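Speaker notes — "How a small town keeps its old words"
Evening talk at the Lestodside reading room, March. Start at 7:30, finish before 8:30, then tea.

Slide 1. Title

Good evening, and thank you for coming out in this wind. Wait until the door is closed. Speak slowly. I always go too fast in the first two minutes.

Say at once that English is my third language. I learned it from books first and from people later, and this is one reason why local words interest me so much. The books did not have them. When I moved to Lestodside I could read a newspaper without a dictionary, but I could not understand the woman in the bakery.

Slide 2. What I mean by a local word

A local word is a word that people in one place use every day and that people 20 miles away do not know, or know with another meaning. I do not mean an accent. An accent is how you say the word. I mean the word itself.

Give the example "slatch". In Lestodside it is a short dry time between two rains, long enough to bring something in from the yard. In Mikotthorpe, on the other side of the hill, older people use it for the wet ground after the rain. Ask who in the room says it the first way. Let them argue a little, but not too long.

Slide 3. How the collection started

I began with a notebook in my coat pocket. I wrote the word, the place where I heard it, and the whole sentence. The sentence is the most important part. A word alone in a list is like a key without the door, and after a year I could not remember what half of my first words were for.

The notebook became a box of cards, and now the box has 439 cards. Show the box. Do not pass it around the room (last time the cards came back in a different order).

Slide 4. Where words hide

Kitchens are very good. Sheds are better. People who repair things have names for the parts, for the tools, and for the things which go wrong. Weather is good also. Offices give almost nothing.

Food words travel with families. Two sisters can have the same word for the end of a loaf although they have lived in different towns since they were young. I have a card for "nebbin", the end of the loaf, and it comes from three streets only.

Children's games are the hardest. The adults remember that there was a word, but they do not remember the word. Read the skipping rhyme here. Do not sing it.

Slide 5. The Rathjen list

Explain that I am not the first. The Rathjen list was made by a schoolteacher and was kept in a drawer at the old school in Mikotthorpe. It is handwritten, with very small letters, and it has many words for mud.

Say something about the spelling. The list writes the same word in different ways on different pages. I used to think these were mistakes. Now I believe the teacher wrote what each person said, and each person said it a little differently. I copied every spelling and did not correct any of them.

Read five words from the list and ask if somebody knows them. Pause here. Drink water.

Slide 6. Do words die?

This question always comes, so answer it before it is asked. Some do. When a kind of work stops, its words lose their daily use. The net makers' words are nearly gone, and I have them from one recording of bad quality.

But other words move. "Trikano" was the name of a shop which sold paraffin and soap. The shop closed a long time ago, and people still say "a trikano" for any cupboard where everything is kept together. My neighbor's daughter says it and she never saw the shop. I find this very beautiful — the sign is gone and the word went on living in the houses.

Slide 7. How to ask

This is the practical part. Speak more slowly.

Do not ask "What old words do you know?" The person becomes shy, or gives you a word from television. Ask how something is done. Ask how the bread was made, how the coal came in, what their mother shouted from the window. Then listen, and do not stop them when the word arrives. Write it a moment later.

Ask about ordinary objects in the room where you are sitting. Everybody has furniture.

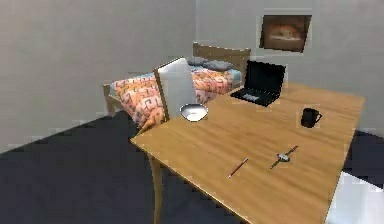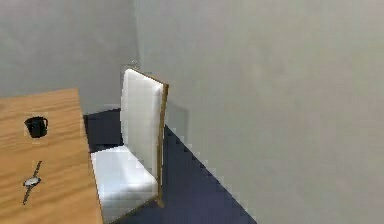 Most of my best cards started with a question as plain as "What do you call this part?" It feels foolish the first time, and then it becomes a habit. Take the corner of a table, where the long edge stops and you catch your hip in the dark. I had thought it was only "the corner". In Lestodside I have heard "the neuk" and "the hipper", and in Mikotthorpe "the dog's elbow". The lines in the wood of the tabletop have names too. One man called them "the combing" and was surprised that I wrote it down. Stay here and take words from the audience, as long as they want to give them. Have the blank cards ready in the left pocket.

Slide 8. What you can do at home

Keep paper in the kitchen. Write the sentence, with the month and the place. If you are not sure of the spelling, write it as it sounds and leave it so.

Blank cards are on the table by the door. Filled ones can be left at the library desk, and I collect them when I return my books.

Questions

If somebody asks about the dictionary: it is not ready, and I do not have a publisher.

If somebody asks which word is my favorite: "slatch", the Lestodside meaning.

Switch off the projector before the tea. The fan is loud.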